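Suche Suchbegriff eingeben Suchen

Der Mann, der die Rücklichter rettet

In Brarton verkauft Kristóf Fekete gebrauchte Autoteile. Keine Felgen, keine Auspuffanlagen. Nur Licht.

Die Halle liegt hinter dem Güterbahnhof, man fährt zweimal dran vorbei. Kein Schild, eine Klingel, daneben mit Filzstift »Nustell Licht«. Drinnen Regale bis unter die Decke. Scheinwerfer links, Rückleuchten rechts, Blinker in Brotkisten. Es riecht nach Politur und kaltem Kaffee.

Fekete telefoniert. Fekete telefoniert eigentlich immer. Ein Kunde aus Keltstead will eine Rückleuchte für einen Kombi, Fahrerseite, ohne Nebelschlussleuchte. »Rechtslenker oder Linkslenker?« Pause. »Dann ist Fahrerseite aber die andere.« Er legt auf und schreibt etwas auf einen Zettel, den er sofort wieder verlegt.

Angefangen hat er als Schlosser auf einem Schrottplatz. Dort gingen die Lampen meistens mit in die Presse, ausbauen lohnte nicht. Fand der Chef. Fekete nahm sie abends mit nach Hause, erst in den Keller, dann in den Flur. Irgendwann sagte seine Frau, entweder die Lampen oder sie. Er mietete die Halle.
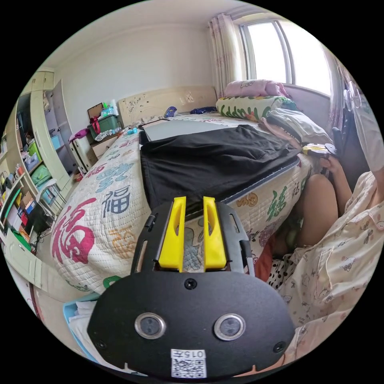
Das Geschäft läuft über Anzeigen im Netz. Über 100 stehen gerade online, und jede schreibt Solveig Forsberg, die früher Fahrpläne gesetzt hat. Man merkt es. Teilenummer, Baujahr, Steckertyp, Kratzer. Kein »Top Zustand!!!«, kein »wie neu«. Wenn eine Haltenase abgebrochen ist, steht das in der ersten Zeile. »Sonst kommt das Ding zurück«, sagt sie. Rückläufer sind teuer. Porto hin, Porto zurück, und unterwegs bricht gern die zweite Nase.

Was geht gut? Alles, was beim Ausparken kaputtgeht. Rückleuchten, Seitenblinker, das dritte Bremslicht weniger. Schlecht gehen Scheinwerfer mit vergilbter Scheibe, obwohl man die polieren kann. Lauri Lindqvist macht das, an der Werkbank hinten, mit Nassschleifpapier und viel Geduld. 40 Euro nimmt er fürs Paar. Danach Klarlack, sonst ist die Scheibe nach zwei Sommern wieder gelb. Billige Poliersets ohne Versiegelung hält er für rausgeworfenes Geld.

Heikel sind die Nachrüstsachen. Tagfahrlicht im Scheinwerfer, dunkle Gläser, LED-Streifen. Fekete kauft nur an, was ein Prüfzeichen hat. Fehlt es, geht das Teil zurück an den Verkäufer, auch wenn der schimpft. Im Februar kam eine ganze Palette aus einer Geschäftsauflösung, kein einziges Zeichen drauf. Er hat sie nicht mal ausgepackt. 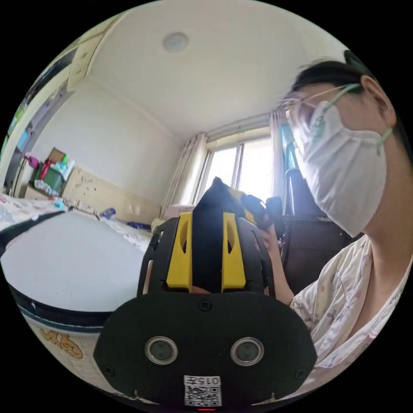

Mit Maske, Brille und gemustertem Oberteil, die rechte Hand erhoben.

Am Nachmittag kommt Filipa Caldeira vom Werkstattbetrieb Saarinen, sie holt 8 Blinkergläser ab. Ältere Modelle, beim Hersteller längst nicht mehr lieferbar. Sie hält jedes gegen die Lampe, dreht es, legt eins zurück. Haarriss. Fekete sucht Ersatz, findet keinen, findet dafür den Zettel von vorhin.

Bezahlt wird bar oder gar nicht, ruft er ihr nach, und meint damit wohl, das sie anschreiben darf. Neue Leuchten will er auch künftig nicht führen. Zu viele Varianten, zu wenig Spanne — und mit den modernen Matrix-Dingern, die ans Steuergerät angelernt werden müssen, kann er wenig anfangen. Lindqvist schon eher, der hat sich ein Diagnosegrät zugelegt. Es liegt noch im Karton.

Um halb sechs klingelt wieder das Telefon. Keltstead. Doch Linkslenker.

Leserkommentare

blechliesl
Bei denen hab ich mein Rücklicht her. Kam gut verpackt, passte sofort. Nur telefonisch erreicht man keinen, ist immer besetzt.

Diesel_Ede
40 Euro fürs Polieren?? Mach ich mit Zahnpasta.

t.krumm
@Diesel_Ede und nach dem Winter machst du es wieder. Klarlack drauf, steht doch im Text.

hallenkind
Haben die auch was für Anhänger? Suche 7-polig mit Dreieckrückstrahler.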